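Stastance pide un tope a los copagos de los enfermos crónicos
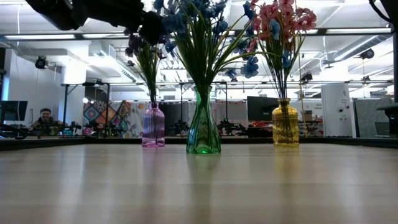

Irton, 27 de febrero de 2024 - La asociación de pacientes Stastance ha presentado ante la Consejería de Salud una propuesta para limitar a 200 euros anuales el gasto directo de las personas con enfermedades crónicas en medicamentos y material sanitario.

El documento se apoya en una encuesta a 427 hogares de Irton y Dantas. De ellos, 336 declararon haber aplazado la compra de algún tratamiento durante el último año por motivos económicos.

«El acceso a un tratamiento prescrito no puede depender del saldo de una cuenta a final de mes», ha manifestado Lerato Khumalo, presidenta de la entidad.

La propuesta contempla además la devolución automática de los importes abonados en exceso - hoy sujeta a solicitud individual - y cuenta con la adhesión de la Fundación Sullevard. Stastance solicita que la medida se debata antes de junio.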